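Demonstration gathering (robotics)

Sep 24, 2020 – by Imogen Dunmore
17 shares | 0 comments

Demonstration gathering is the practice of steering a robot through a task many times so that a learning system can later attempt it alone. The system gets the credit; a person with a sore wrist supplies the examples. Each example, or episode, pairs the arm's recorded motions with video, often from a camera at the wrist.

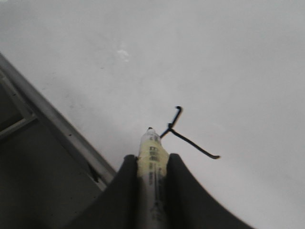

Wrist view of a slim labeled tube held in the gripper, with a bent black wire on the white surface.

Small household and workshop items are favored, being cheap and endlessly willing to roll away. The Gedton set, a typical modest collection, holds 151 episodes, of which 59 were set aside in review. Common grounds for rejection include dropped items, long pauses and the operator changing their mind.

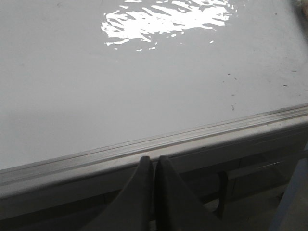 Reviewers disagree over how much hesitation to keep. The Dobson method trims every idle moment, which makes for brisk robots with no notion of how to recover from a mistake. The Wodell method keeps the fumbles – and teaches fumbling, according to its critics. Ultareo, a labeling tool used with both, lets the reviewer mark an episode "unclear," a label that has proved popular.

See also: Teleoperation; Imitation learning; Wrist camera

Contact the editors | © 2020 Imogen Dunmore | Back to top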